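How a robot learns to tidy up a remote control
An explainer from the Presteo after-school robotics club, for readers aged 9 and up

Picking up a remote control is easy for a person. You look at it, reach out and close your hand, and you can carry on talking while you do it. A robot has to have each part of the job worked out. This page explains how our club is teaching a robot to do it, and which parts are difficult.

The job

The project is called Inix. The job is to take a television remote control from the top of a bedside table and put it on the shelf underneath. A telephone stands on the same table. The robot must not knock it.

For a computer, "tidy up the remote" is too vague. The club splits the job into smaller steps:

Find the remote.
Move the arm above it.
Turn the gripper so that it matches the direction of the remote.
Open the fingers and go down.
Close the fingers.
Lift.
Move to the shelf.
Lower the remote and let go.

If a step goes wrong, the ones after it usually go wrong too.

The gripper

A gripper is the robot's hand. Ours has two fingers. They move towards each other to hold something and away from each other to let it go. There is no palm and no thumb, so the shape of the object matters a great deal. A ball touches each finger at one small spot and can roll. A remote is long with fairly straight sides, so the fingers have more to press on.

Fingers also need grip. If both surfaces are very smooth, the object can slide out when the arm lifts. Rough or patterned surfaces help. The name for this is friction, and it is the same thing that stops your shoes slipping on a dry path.

The robot has a small camera at its wrist. It moves wherever the hand moves, and so it gives a close view of the object just when the robot needs one. 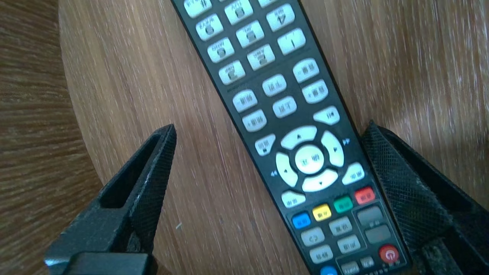 The wrist camera's view: one open finger on each side of the remote.

Before the fingers close, the gap between them has to be wider than the object, and the object has to be inside the gap. It does not have to be exactly in the middle. If one finger is nearer, that finger may touch first and push the remote a little way across the table until the other finger meets it. On a clear table a small push does no harm. Next to a telephone it might.

Which way is it pointing?

Suppose you put a ruler on a desk and try to pick it up with your finger and thumb. It is easy if you pinch across the narrow part. If you try to pinch it from end to end, your hand may not open wide enough.

The robot has the same problem. It needs to know where the remote is, and also its angle. Engineers put the two together and call them the pose. A remote can be in the same place with a different pose, just by being turned.

In the club we practise this on paper. One person draws a long rectangle at any angle. The next person marks two dots where the fingers should go. The dots must be on the long sides, opposite each other. Then someone draws a circle nearby for an obstacle, and the dots may have to move along the rectangle so that the hand will fit.

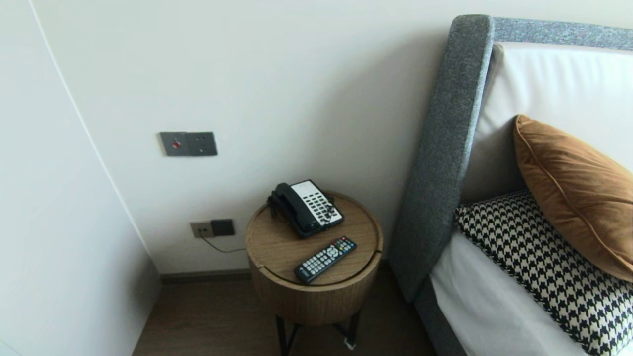
Ieva Vasiliauskas thinks the club should start every practice with the remote at a new angle, even if that means more failures at first, because a robot that has only met one angle has only learned one angle.

The club agreed, and the starting angle is now chosen by spinning a pencil. The remote is put down to match it.

Learning by being shown

There are two common ways to tell a robot what to do. The first is to write out every movement as a list of numbers. This works well in a factory, where each part arrives in the same place every time. In a bedroom it works badly – people do not put remotes down in the same place.

The second way is to show the robot. A person guides the arm through the job while the computer stores the camera pictures and the positions of the arm. One complete run is called a demonstration. After many demonstrations, the computer looks for patterns that connect what the cameras see with how the arm should move next. This is a kind of machine learning.

The club has stored 133 demonstrations so far. There are 12 members, and everybody has a turn at guiding. Arben Georgiev keeps the logbook, in which each run gets a line: who guided, where the remote started, whether it was dropped, and any remarks. Bad runs are written down as well. They are marked so that the computer does not copy them.

Guiding has three rules.

Move at a steady speed. Jerky movements are stored too.
Do not stop halfway to talk.
If the telephone is touched, finish safely and mark the run.

The shelf

Putting something down sounds easier than picking it up. Under a table it is often harder. The tabletop is in the way, so the hand cannot come straight down from above. It has to come in from the side, and there must be room for the remote, the fingers and the wrist.

There is also the matter of sight. When the hand goes below the tabletop, a camera higher up may lose part of its view. The wrist camera is closer, but the remote in the fingers can block what it sees. The computer has to use both views, together with the arm's own measurements of how far each joint has turned.

Letting go needs care too. If the fingers open too high, the remote falls. If the arm goes too low, it presses the remote into the shelf. The club's rule is to lower slowly until the remote is resting on the wood, then open the fingers, then back out by the same path.
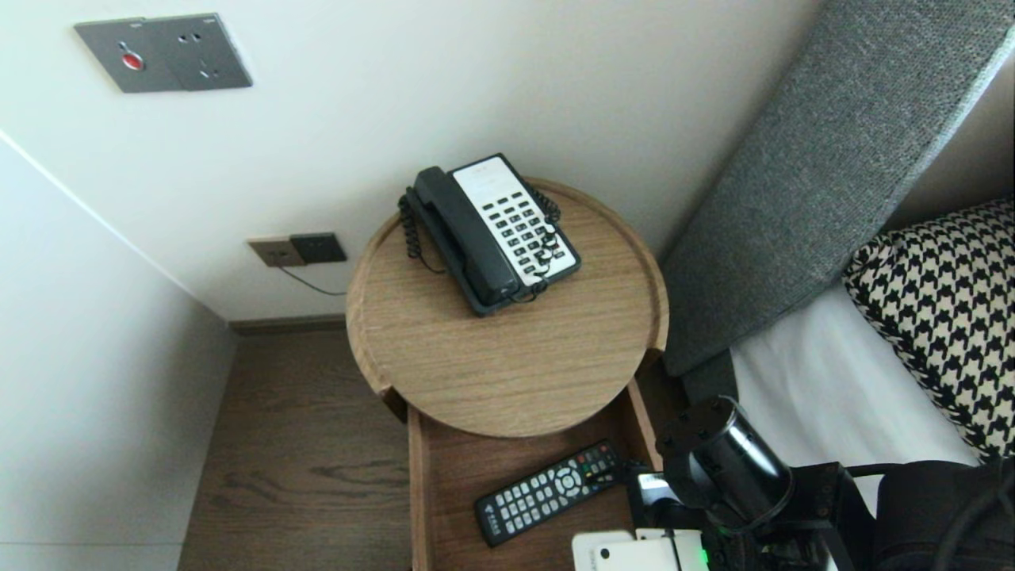 The remote control on the lower shelf, with the telephone on the tabletop above it.

A run passes if the remote is fully on the shelf and the telephone has not been moved. The remote may lie at any angle. Chantal Fehr wanted it to lie straight, but that has been left for the next version, planned for December.

Words used on this page

Demonstration: one complete run of a job, guided by a person and stored.
Friction: the force that makes it harder for one surface to slide over another.
Gripper: the part of a robot that holds things.
Joint: a place where the arm can bend or turn.
Pose: where something is and which way it is turned.

Try it at home

You need a remote control, a low table with a shelf, and two wooden spoons. Hold one spoon in each hand and use them as gripper fingers. Ask someone to put the remote on the table while your eyes are closed, then open them and move it to the shelf. Write down each step as you do it. Next, give your list to another person and ask them to follow it exactly, without adding anything. Change the list wherever they get stuck, and try again with the remote at a different angle.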